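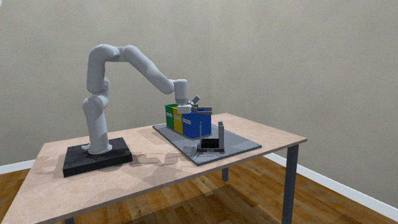
The simulated sorting station used in the Bakilana trials, with the arm above the green, yellow and blue bins. Rendering: Triltora

TRILTORA PUBLISHES FIRST RESULTS FROM BAKILANA CHORE TRIALS

Robot arms show steady progress in sorting, while laundry and mixed tidying remain out of reach

IRECK, April – Triltora, a developer of test methods for service and light-industrial robots, today published the first results of Bakilana, its program for measuring how well a single robot arm can carry out ordinary chores in the home and on the shop floor. The report finds that sorting known items into labeled bins is close to the standard a small workshop would accept. Folding, wiping and general tidying are still well short of it.

The program was set up to answer a question Triltora receives often from retailers, repair shops and care providers: can a machine take over the small jobs that fill the first and last hour of the working day? The answer in the report depends heavily on the job.

"We were asked for a yes or a no, and we are publishing four separate answers," said Vija Vaher, director of testing at Triltora. "Sorting is a qualified yes. Placing an item into a holder is a yes when the holder stays where it is. Wiping a surface is a no for most buyers at present. Folding is a no, and we would advise a household against spending money on it this year."

How the trials were run

Bakilana covers 4 chores: sorting, placing, wiping and folding. Each chore was attempted 2000 times in simulation. The sorting and placing chores were then repeated 400 times on physical equipment at the Triltora test hall in Ireck. Wiping and folding were not carried forward to the hall because the simulated results fell below the entry mark set before the trials began.

All attempts used one arm with one gripper, working at a table. Triltora chose this arrangement because it is within the budget of many small firms and can be fitted into an existing room. Arms on wheeled bases, two-armed machines and walking machines were outside the scope of the program.

An attempt was counted as successful only if the item ended in the correct location, undamaged, without a person stepping in. Attempts in which the arm dropped an item and picked it up again were counted as successes but recorded separately as recoveries. Attempts that passed the time limit were stopped and counted as failures, even where the item was in the gripper at the time.

Sorting

The sorting chore asks the arm to take small items one at a time and deliver them to the bin that matches a written instruction. It was modeled on the end-of-shift clearing of a repair bench, where leftover parts, returns and scrap must go to different places.

In the physical trials, performance on familiar items was consistent from the first session to the last. Most failures occurred at the pickup, before the arm had moved toward the bins at all. Thin, flat items lying against the table were the largest single source of trouble, followed by items resting against one another. Once an item was held firmly, it was seldom delivered to the wrong bin.

Results were weaker when the bins were moved between attempts. Staff accustomed to a bench will notice a shifted bin without being told. The tested system required a fresh look at the table before every attempt, and this added to the time taken. Triltora recommends that any business considering a sorting arm fix its bins in place and keep the labels facing the same way.

Placing

The placing chore requires an item to be set into an upright holder with limited clearance. Success was high with a fixed holder and fell sharply when the holder was turned even slightly from its usual position. The report notes that the arm frequently released the item a little early, leaving it leaning. A person would correct this with a light push. The tested system had no means of recognizing that a correction was needed, and such attempts were marked as failures.

Wiping and folding

Wiping produced the widest gap between appearance and result. Many attempts looked complete, yet the record of contact between cloth and surface showed missed strips, usually near the far edge of the table. For a household this may be a minor matter. For a food counter or a treatment room it would not be acceptable, and the program scored the chore to the stricter standard.

Folding was attempted with a plain square towel. The simulated arm was able to make a first fold in a good share of attempts and a second fold in few. The report cautions that cloth is difficult to simulate faithfully and that these figures should be read as an early indication. A physical folding trial will be considered once the simulated results improve.

Speed and supervision

Across the physical trials, the arm was slower than a practiced worker on every chore tested. Triltora does not regard this as decisive. An arm that clears a bench overnight may take as long as it needs, provided it can be left alone. The more important measure, in the view of the report's authors, is how often someone has to be called.

"A shop owner can live with a slow machine," said Akinyi Nyanda, lead author of the Bakilana report. "What they cannot easily live with is a machine that stops at a quarter past six and waits until morning. We counted every stop, and we have published all of them, including those that were our own fault in setting up the table."

The report includes the complete stop log, with a short written reason for each entry. Common reasons were an item outside the arm's reach, an item the system could not identify, and a grip that failed the safety check.

Guidance for buyers

Alongside the results, Triltora has issued a plain-language checklist for small businesses. It advises buyers to ask suppliers the following before any purchase:

Which of our own items has the arm been tested on, and may we see the failures as well as the successes?
What happens when the arm cannot complete an attempt?
How long does it take to return the table to its starting condition, and who does it?
Were the quoted results obtained in simulation, on physical equipment, or both?

The checklist also recommends a trial of at least 100 attempts on the buyer's own premises. A shorter demonstration, the report states, is likely to miss the less frequent faults that cause most of the inconvenience in daily use.

Next stage

The second stage of Bakilana will be carried out with Pulel, a supplier of storage and workbench systems. It will repeat the sorting and placing chores with mixed items selected by Pulel's workshop staff and not disclosed to the test team in advance. The second stage will also add one household chore, the unloading of a dish rack, which was requested by several care providers during the consultation period.

Triltora will publish the results of the second stage in the same form, including stop logs and unsuccessful attempts. Firms wishing to propose chores for later stages may submit them in writing until the second stage begins.

The full report, the stop log and the buyer checklist are available free of charge from the Triltora press office. Simulated scenes used in the sorting and placing chores may be requested by schools and research groups for non-commercial use.

About Triltora

Triltora develops test methods for robots used in homes, workshops and small commercial premises. It does not manufacture or sell robots. Its test hall and offices are located in Ireck.

About Pulel

Pulel supplies shelving, bins and workbenches to repair shops and light industry.

Media contact

Press Office, Triltora, Ireck
Interviews with Vija Vaher and Akinyi Nyanda can be arranged on request. Visits to the test hall are available to accredited media from 9 a.m. by prior appointment.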